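In Defense of Drinking on the Floor

My grandmother had a rule that nothing you could spill was allowed below the height of a table. Cups lived on the table, cans lived on the table, and if you wanted your soda you got up off the rug, walked over, took your sip, and walked back again. I kept that rule for a good long while in my own house without ever asking myself why, the way you keep a lot of things you were handed young. Then we moved into the apartment on Tritonska, where the table is small and generally under a pile of mail, and where more or less everything we do between four in the afternoon and bedtime happens on the floor. Somewhere in that first June I stopped enforcing it, and I would like to put in a good word for having stopped.

I should say that it began with foam. I mean those puzzle tiles that lock together at the edges, the ones that turn up in every home with a toddler and then never leave. I had always thought of them as a baby thing, something to be put up with for a couple of years and then passed on to a cousin. We bought ours for the crawling stage, and the crawling stage ended, and the tiles stayed right where they were. My knees were grateful. The cat was grateful. And little by little I noticed that the floor had turned into the best seat we had, and that once you are sitting on the best seat in the house you want your drink beside you, the same as anyone on a couch does.

The objection, of course, is the spill, and I take it seriously because I have mopped up my share. Hardwood is not forgiving, and carpet is a good deal worse. I once lost most of a grape juice into a wool rug that had cost me almost 900 dollars, and I can still tell you which corner of it I turned under the bookcase. But a foam tile is another matter altogether. You wipe it. If something has gone down into the seam, you pull the two tiles apart, wipe the little teeth, and press them together again, and the whole business takes less time than hunting for the carpet spray would have. I have done it at six in the morning in my bathrobe with one eye open.

What does matter, and here I will get a bit fussy, is what you drink out of. A tall can is a handsome thing and a tippy one. It has a narrow foot and a lot of body above it, and a sleeve or an elbow will take it right over. A plastic cup is homelier, and if it's open at the top it will give you everything it has when it goes. For a long time I was a firm believer in pouring the can out into the cup, on the theory that a cup looks like something you ought to be careful with. Lately I have come around to leaving them side by side, a little way apart, the can for whoever is grown and the cup for whoever isn't. A tall yellow can and a pink cup on light blue foam make a cheerful enough table setting for me, and I don't feel the lack of a tablecloth.
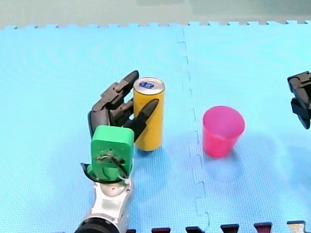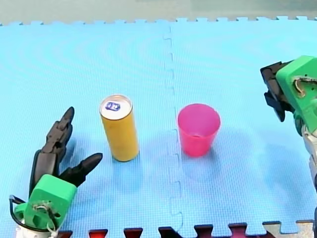 I said some of this in the neighborhood newsletter we get on our street, and Sutter wrote back before the week was out to say that I was raising children who would set a glass down anywhere, that a table teaches you where things go, and that a kid who drinks on the floor at home will drink on the floor at other people's houses, where there may well be a wool rug. I have thought about that letter more than I let on at the time. The part about other people's houses stung, I suppose because we had been to one the month before.

My answer, for what it's worth, is that children are far better at telling places apart than we give them credit for. Mine know perfectly well that shoes come off at our door and stay on at the neighbors'. They know which grandparent allows a second cookie. I don't see why a cup should be any harder. We do have a rule, and it has held up nicely: drinks go on the foam, and off the foam they go on a table. The edge of the mat is the line, and a line you can see is a great help when you are four years old and in a hurry.

There's another side to it that I find harder to put into words. When the drinks were up on the table, I was up and down all afternoon. Somebody was thirsty, somebody wanted a straw, somebody had forgotten which cup was theirs. I was in the same room as my family but I was mostly standing in it. Now I sit. I've got my can within reach, somebody small has a cup within reach, and a game can go from beginning to end without me leaving in the middle. We finished a puzzle of 84 pieces in one go over the winter – I had honestly come to think of puzzles as things that get left half done under a chair.

I won't pretend there isn't a cost. The tiles pick up crumbs in the joints, and they curl a little if you leave them in strong sun, and the lighter colors show every footprint. The border pieces wander off. We have at least one stretch where the outside edge is just bare teeth, and I have made my peace with it. Every so often I take the entire floor apart and stand the tiles in the tub, which uses up a good piece of a morning and makes the bathroom smell of dish soap until supper.

My grandmother, if she could see it, would stand in the doorway with her purse on her arm and not say one word. Then I think she would ask for a chair. I'd bring her one and set it right on the foam, and she could hold her cup in her lap if she liked. The rest of us would stay down where we were, and I'd move my can over a bit so she had room for her feet.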